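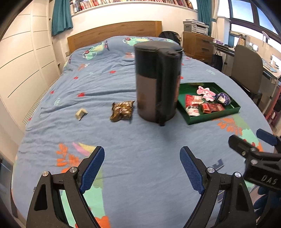
*Home recording with hand-held grippers. Packaged snacks sit in a green tray on the bed, next to a tall dark container.*

**Wevier opens second round of home demonstrations for Holroyd tidying robot**

PLURNSKA, June – Wevier, a developer of software for household robots, has started the second round of its home demonstration program. Over the summer, people in 59 homes in and near Plurnska will record everyday tidying tasks with hand-held grippers. The recordings will be used to train Holroyd, the company's two-armed robot for light household work.

The first round ended in the spring with 2000 usable demonstrations, all recorded at Wevier's own workshop on tables of a fixed height. The new round moves the work into bedrooms, kitchens and hallways, where surfaces are soft, light changes through the day and the things to be picked up belong to the people who live there.

## How a task is shown

The person doing the demonstration holds a gripper in each hand and does the task at normal speed. A camera on the gripper records the view past the jaws. Software then works out where each gripper was and how far its jaws were open at every moment of the recording.

No robot needs to be in the home. In Wevier's earlier projects, an operator steered the robot arms by remote control from a desk a few steps away. That method is still used at the workshop for checking finished software and for tasks where force matters, such as closing a stiff drawer. For small, light household items, the company found that people worked faster with the grippers in their hands and needed less training beforehand.

New participants practice for one afternoon. They learn to keep the jaws in view of the camera, to come down on an object slowly, and to open the gripper fully before moving away. A dropped item is picked up again and the recording continues. Those recordings are kept and marked, so that Holroyd can also be trained on how a person recovers from a miss.

## Snacks on a duvet

One of the first tasks in the new round is sorting packaged snacks on a bed. The full task list has 77 entries, and this one was moved near the top after workshop tests in which Holroyd did well on a bare table and poorly on bedding. A wrapper on a duvet can sink when it is touched. Its edge can be hard to tell from a fold, and a printed cover gives the software many shapes and colors that are not objects at all.

Participants are asked to leave the bedding as it is and not to smooth it out between recordings. They are also asked to change the starting layout often. Trays, containers and wrappers may stand in any order, and items can be close together or far apart.

The blue pads on the inner sides of the gripper jaws have a textured surface. Holroyd will be fitted with pads of the same kind before training begins, so that a grip shown by hand can be repeated by the robot with little adjustment.
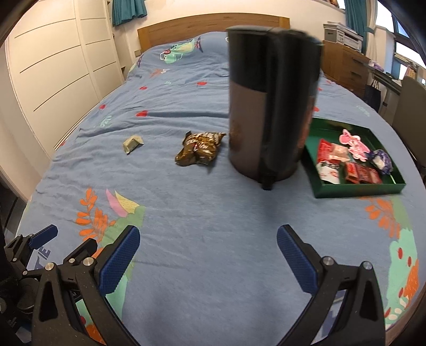 ## Privacy and storage

Recordings made in homes show more than the task. Participants choose the room, and may put away anything they do not want recorded. They can watch every recording before it is sent, and can delete any of them without giving a reason. Faces, mail and screens are blurred before the material reaches the training team.

Storage and blurring are handled by Nisemden, a data services firm that also took part in the first round. Wevier staff do not have access to participants' addresses.

## What comes next

Wevier plans to collect another 2000 demonstrations in this round. Training on the home recordings will start while collection is still going on, and tasks that give poor results will be sent back to participants with new instructions. Tests with Holroyd will take place at the workshop on a full-size bed, a sofa and a kitchen counter. The company has not set a date for placing the robot in homes.

A group demonstration of the hand-held grippers will be held at the Plurnska workshop on Thursday at 2 p.m. Visitors can try the snack-sorting task themselves. Members of the press should register with the Wevier press office in advance.

## About Wevier

Wevier develops training methods and control software for robots that work in homes. Its office and workshop are in Plurnska.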